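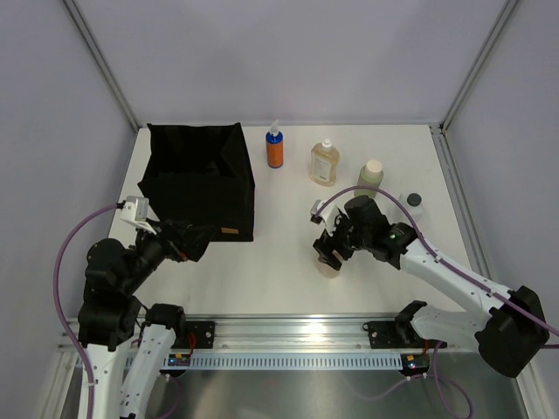 Right arm with a bottle, black bin on the left.

Bottle arms – your questions
July 28, 2026 – Sobia Memon

Will I lose my shifts?
No. Rota stays as is untill we've all had training.

Who clears a jam?
Shift lead. Hands off the table till the arms are stopped.

Still lifting bins?
Yes, full ones. Same rules as before.

Can I say no to the training?
Talk to me first – we can move teh date.

Related
Hosa line changes
Gallegos rota, July

Plesitz staff desk, ext 398 | Back to top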